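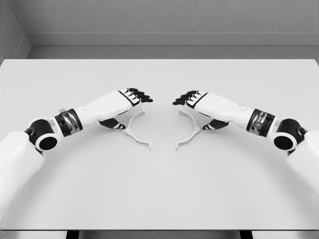 The Bell at Fadia

The letter said the bell had rung by itself on four nights, and that the people of Fadia would be grateful if the county sent someone with an open mind. The county sent Zyanya Ibarra, who had never claimed to have one.

She drove up in January in the office car, with the heater stuck on high and a folder on the passenger seat. The folder held the letter, a copy of the insurance policy and a leaflet from the Vultley Valley Visitor Office. The leaflet said the bell had been cast in 1721 by a grieving father, whose daughter had drowned in the millpond, and that it rang for her still. Zyanya read this at a red light and noticed that the leaflet also gave the hours of the gift shop.

A man named Aguirre was waiting for her at the church gate. He had a scarf wound up to his ears and the look of somebody who had practiced what he was going to say.

"You'll want to see the tower," he said.

"I'll want to see the rope first."

"There isn't one. It came down in May. Rotten right through." He let that sit. "So you see the problem."

She saw a problem. She wasn't sure they were looking at the same one.

The stairs were narrow and smelled of pigeons. Aguirre talked the whole way up. The first night it was a single stroke, a little after two. The second night, three strokes. The third night his sister heard it in her kitchen and dropped a jar of plums. On the fourth night half the village stood out in the road in their coats, and the baker's wife said she had seen a light in the louvers.

"What color light?" Zyanya asked.

"She didn't say."

"Did anybody ask her?"

He went up a few steps without answering. "People were upset," he said.

The bell hung in an oak frame that looked older than the roof over it. It was smaller than she had expected. She put her palm on it and it was so cold it hurt. There was lettering around the shoulder, worn nearly flat, and she followed it with her flashlight until she had been all the way around and had bumped her head twice on the same beam.

"It says Stiltilska," she said.

"That was the daughter."

"Was it? It's usually the foundry."

"It was the daughter," Aguirre said, quite gently, as if she were the one who might drop something.

She wrote it down. She wrote down the clapper, which was iron and moved when she pushed it with one finger. It moved more easily than it should have. She bent and sniffed at the pin it hung from, then touched it, and her glove came away with a dark smear that smelled like a garage.

"Who greases this?"

"No one's been up here since the rope."

"Somebody has. This is fresh."

He looked at the glove for a good while. Down below, a truck went by, and they both waited for it to be gone.

"The wind gets in," he said.

"The wind doesn't carry grease."

She told him she would stay the night. He said there was no hotel. She said she had a sleeping bag, and that the county paid her 35 a night extra for discomfort, and he laughed for the first time, a short bark that bounced around the tower and made the bell hum very slightly. They both heard it. Neither of them said so.

By ten she had her back against the wall and a thermos between her knees. She had tied a thread from the clapper to the frame and another across the top of the stairs at shin height. She had done the same thing in a haunted dairy and in a school where the pipes spoke Latin. The dairy had been a loose shutter, and the school had been the pipes. She expected a boy, probably, or two boys, or Aguirre himself, who had a gift shop to think about. His name had been on the leaflet in small print.

At one she finished the coffee. At half past she caught herself composing the report. Owing to recent maintenance by persons unknown. It sounded fine. She moved the commas around.

A little after two the bell rang.

It was a single stroke, and it went through the floor and up her legs and into her teeth. She had the flashlight on before it faded. The clapper was swinging. The thread on the frame had snapped, both ends curling. The thread across the stairs was still tied, tight as a fiddle string, with a bit of dust sitting on it.

"All right," Zyanya said out loud. "Who's that?"

She checked the louvers, which were nailed. She checked the beams for wire, and the roof for a hatch, and found an old nest and a button. She was thorough, and it took her until nearly four, and then she sat down again in the sleeping bag with the flashlight pointed at the bell.

Aguirre came up at six with bread in a paper bag. He stepped over the thread without being told it was there.

"Did you sleep?" he asked.

"How did you know about the thread?"

"What thread?" he said, and turned around to look.

She took the bread. She ate all of it before she opened the folder, and under Cause she wrote the word Pending, and then went over it again, because the pen was cold and had skipped.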